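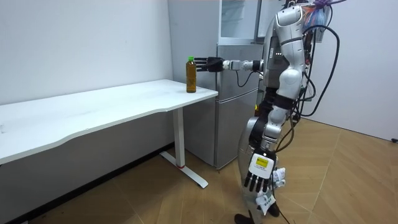 Vasilis Golob objected last term that a flavor threshold is only a number about people, and that the tea has no threshold of its own. He is right, and it is a good place to begin.

Unit 2: Bitterness and astringency in tea

Bitterness is a taste. It is picked up by receptors on the tongue, and caffeine is one of the compounds that sets them off. Astringency is a feeling. Tannins in the tea bind to proteins in saliva, the saliva loses its slip, and the mouth feels dry or rough. People new to tasting mix the two up, and most score sheets from the December group show it.

Steeping time changes both. Caffeine comes out of the leaf fairly early. The larger tannins keep coming out for longer, so a pot left too long turns rough as well as bitter. Hotter water speeds up all of it.

Sugar covers bitterness better than it covers astringency. Milk works the other way — its proteins bind the tannins before they reach your saliva.

Tasting in the Funwood room

Work in pairs. Each person gets 15 ml of each sample, coded by letter. Hold it in the mouth, spit, and write down bitterness first. Wait before you score astringency, which builds slowly and carries over from one sample to the next. Rinse with plain water and eat a piece of cracker between samples.

No coffee, gum or mint beforehand. Tell me if you avoid caffeine and I will give you the decaf set.

Reading: Avik and Tovar, chapter 2. Skip the section on wine. Score sheets go in the tray by the door in Flonthorpe, with your pair number on both pages.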